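Notebook – Nargate kitchen sim, shelf reach task
September, 7:40 am start

Came in to the overnight summary saying 2000 episodes run, 390 flagged as protective stops, and a note from Cirilo in the channel: "looks like the door again, probably fine to filter." I don't think it's fine to filter. Writing this up before anybody drops those episodes from the set.

Background for whoever reads this later. The task is bowl off the upper shelf, down to the counter, door left open. The controller is the one we intend to put on the real arm at the Brornberg bench, same planner, same limits, same stop logic. The sim is there to tell us whether the stop logic behaves. If it trips on close to a fifth of runs and our answer is to throw those runs out, I'm not sure what we think we're testing.

Cirilo's theory: the planner swings the wrist too near the open cabinet door, the proximity margin gets crossed, the arm stops. Reasonable on its face. The door collision mesh has been rubbish before (see the entry on the handle that was solid all the way back to the panel, which cost us most of a week). So I started there.

Replayed six of the flagged runs at quarter speed. In four of them the stop comes when the arm is well over to the right and nowhere I'd call close to the door. Saved a render from the third and have been staring at it on and off all morning.

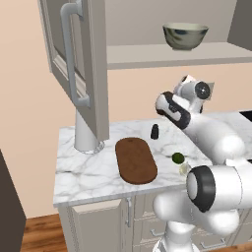

Render: Nargate kitchen sim, replay viewer. Saved by M. Nyamweya.

The door is hanging open on the left, over the white stand, and the arm is coming in from the right. The bowl is still up on the shelf. If the door is what tripped it, I would like somebody to show me the distance, because by eye I don't buy it. What the arm does have near it is the small stuff on the counter: the dark bottle toward the back by the wrist, and the green round thing and the little glassy one down by the elbow. The glassy one looks partly tucked against the joint from this angle. Could be perspective. The viewer flattens everything and I've been fooled by it before, so I'm not claiming contact from a picture.

9:15. Pulled the contact log for the same run. No contact reported between any arm link and any object. Also no proximity warning on the door. The stop reason is just "margin, link unspecified". I asked Mwangi-from-last-month (i.e. read my own notes) and found we turned off per-link reporting to save disk. My decision. Regretting it.

10:30. Turned per-link reporting back on and reran the six seeds. All six stopped again, same timestep, so at least it's repeatable. Link named in every case: elbow. Not one of them names the wrist or the gripper. Other body named: "clutter_small", which is the group name for everything the scene randomizer scatters on the counter, so it could be any of them. Helpful.

Rang Cirilo. He says the Bautista import gives small objects a padded collision shape by default and the padding may be bigger than some of the objects. That would fit. It would also fit that the elbow really does dip low over the counter and we've been getting away with it on runs where nothing happened to be placed there. These are different problems. The first is a sim bug and the second is a controller that will knock somebody's glass over at Brornberg, or worse, put an elbow down on a hand.

He'd sooner shrink the padding and rerun overnight. I said shrink it and I'll bet the stop count drops nicely and we learn nothing about the elbow. We went back and forth. Agreed to measure first.

1:20 pm. Measured. Lowest point of the elbow housing against the counter surface, every timestep, on 400 runs with the clutter removed completely. I don't have a tidy answer. Elbow clearance is comfortable on most of them, and on a portion it comes down a lot lower than the clearance line in the spec, with nothing on the counter to complain about it. No stop, no flag, marked as success. So the "good" runs have the same behaviour in them and the summary sheet has been colouring them green for who knows how long.

That shifts me toward it being the planner. The padding may well be wrong too. I wouldn't rule out both.

Things I don't trust at the moment:
– the success column, for the reason above
– "link unspecified" in any log older than this morning
– the Skomilitz plug-in's elbow preference setting, which claims to keep the elbow high and as far as I can see is read once at start-up and then ignored

3:45. Looked at that last one with Cirilo. He thinks it is honoured, but only as a soft cost, and reaching up to the shelf outweighs it. Plausible. The documentation says "constraint". I've changed the wording in our copy of the config comments so the next person isn't misled.

To do:
– leave the 390 in the set, tag them, do not filter
– Cirilo to fix padding on a branch, kept separate from any planner change
– me: hard floor on elbow height, then the same seeds again with clutter back on
– bench run at Brornberg is off until we've seen those results. I've told them. They weren't pleased.

Per-link reporting stays on. If disk fills up, come and find me before switching it off.

MN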